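Trucos de taller: el software de una celda de dos brazos
Apuntes rápidos, abril de 2025. Los voy corrigiendo cuando puedo.
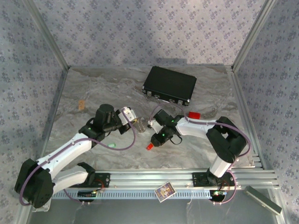

¿Qué conviene ajustar primero, la percepción o el control?
El control. Con un brazo que vibra o llega tarde, cualquier error de visión parece peor de lo que es y acabas tocando parámetros que estaban bien.

Arranque
Primero los brazos, después el planificador, al final la visión. Al revés Plurnier se queda esperando estados articulares y no avisa. Espera infinita, pantalla quieta, café frío.
Home por software siempre. Un brazo, luego el otro. Nunca los dos a la vez si no sabes dónde quedaron ayer.
Un alias de terminal para cada cosa. Yo tengo tres: subir, bajar, parar. El de parar, en una tecla sola.

Vasos transparentes
Lo peor de la mesa. Un vasito de plástico transparente contra un suelo con vetas tipo mármol y la profundidad se vuelve loca: agujeros, puntos por debajo del suelo, de todo.
- No fiarse de la nube de puntos. Segmentar en color, ajustar un cilindro y sacar la altura del plano del suelo, que ese sí lo conoces.
- Subir el umbral de confianza y quedarte con menos detecciones. Mejor perder un ciclo que aplastar el vaso.
- Límite de fuerza bajo en la pinza y cierre en 2 pasos: acercar, parar, apretar.
- Si las paredes llevan estampado, recortar la región de interés. Las florecitas pequeñas dan esquinas falsas a montones, y el seguimiento se engancha ahí en vez de en la pieza.

Dos brazos, un solo planificador
Eter deja planificar cada brazo por separado. Tentador, va más rápido. Pero cuando las dos pinzas tienen que llegar al mismo objeto en el centro, un único grupo y punto.
Zona compartida con semáforo: el que entra reserva, el que sale libera. Y con tiempo máximo, que si se cuelga un proceso con la zona cogida te quedas mirando. Yo lo dejo en 11 segundos, probad el vuestro.
Meter los cables en el modelo de colisión. Una cápsula gorda alrededor del codo y a correr. El lazo de cable que va suelto no sale en el fichero del fabricante y es lo primero que se engancha.
También los objetos altos del suelo: cajas, maletines, bloques. Una caja alineada por defecto sirve aunque el objeto esté un poco girado, con margen.

Calibración
Repetirla cada vez que se afloje un tornillo del perfil. Si, cada vez.
Guardar el fichero con fecha en el nombre. "calib_final_buena_v2" no le sirve a nadie en octubre.
Comprobación tonta que funciona: llevar las dos puntas al mismo punto en simulación, luego en real a velocidad mínima y dejando un dedo de separación. Si no coinciden, no sigas.

Registros
Alance graba todo por defecto y llena el disco. En una tarde, 138 ficheros y ninguno con nombre util. Filtrar: estados articulares, órdenes de pinza, color a media resolución. Lo demás sólo si hay un fallo que perseguir.
Apuntar la versión del código dentro del propio registro. No en una libreta, que luego no aparece.
Mismo reloj para todo. Si la cámara y los brazos van desfasados, el replay miente y no lo notas hasta muy tarde.

Pendiente: probar el filtro temporal de Fothergill con los vasos y ver si aguanta los reflejos. Tambien pasar los límites de velocidad a un solo fichero, que ahora están en 3 sitios y cada uno dice una cosa.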